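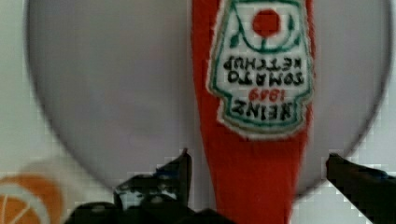

Where does a bottle of ketchup belong between meals? Most of the households in the Wunley survey keep theirs in the refrigerator door, and a smaller group keeps it in a cupboard near the stove.

## 3.2 Resting places and working places

We came into this part of the study expecting the condiments to be dull, and they turned out to be our favorite group by a wide margin. The survey covered 200 households in Wunley and Marchuk, and each one filled in a kitchen diary on four evenings in December. People wrote down what they took out to cook, where they set it down, and where it went afterward. A toaster oven hardly moves at all. A ketchup bottle may be on the dining table, on the counter, beside the sink and back in the refrigerator before the dishes are done – and people remember every stop!

To handle this we gave each object two entries. The *resting place* is where the household says the thing lives. The *working place* is wherever it was set down during the evening in question. For pans and baking trays the two are usually far apart, and everybody agrees on both. For squeeze bottles, bowls and colanders the answers are much livelier. Several diaries list a colander as living "in the sink," which the coding scheme from the first Plorkico study had no box for, so we added one.

Colanders and bowls also raised a question of nesting. Many households store the colander inside the largest bowl, and a person who wants the bowl has to lift the colander out and put it somewhere. That somewhere is nearly always the closest open bit of counter, where it tends to stay until cleanup. We had first coded these cases as use of the colander. After reading the remarks people wrote in the margins, we went back and recoded them as *displaced*, and the pattern became much clearer. It is a lovely small piece of household logic, and we would have missed it with a simple checklist.

Large appliances work the other way around. Once a toaster oven has a spot, other objects arrange themselves in relation to it. Respondents wrote "left of the oven" or "in front of the oven" even when a wall or a window was just as close. We call such objects *anchors*. The side the door opens on matters here too, as people leave a landing space for hot trays and then slowly fill it with smaller things.

Figure 1 gives a mixed surface of the sort discussed in this section, with an anchor on one side and lighter items on the other. The colander and the bowl would each receive a working place described by the nearest neighbor. The small red object and the round blue one toward the bottom are partly covered, and under our rules items like these are entered by color only, with no guess at what they are.

**Figure 1.** White tabletop seen from above, with a pale green oval colander at left, a teal-green bowl to its right, and a black toaster oven at right.

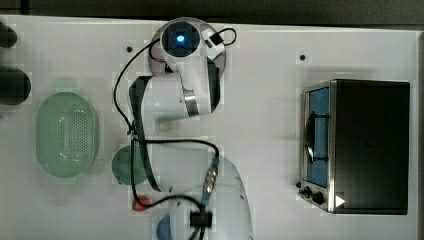
## 3.3 Coding of shared surfaces

The diaries produced just over 900 entries that named a surface used for more than one purpose. A table where people both chop and eat was coded as shared, and so was the top of a refrigerator if anything was set there during cooking. Where two members of a household disagreed on the resting place of an object, we kept both answers – the disagreements are taken up in Section 5, along with the Wasudport pilot.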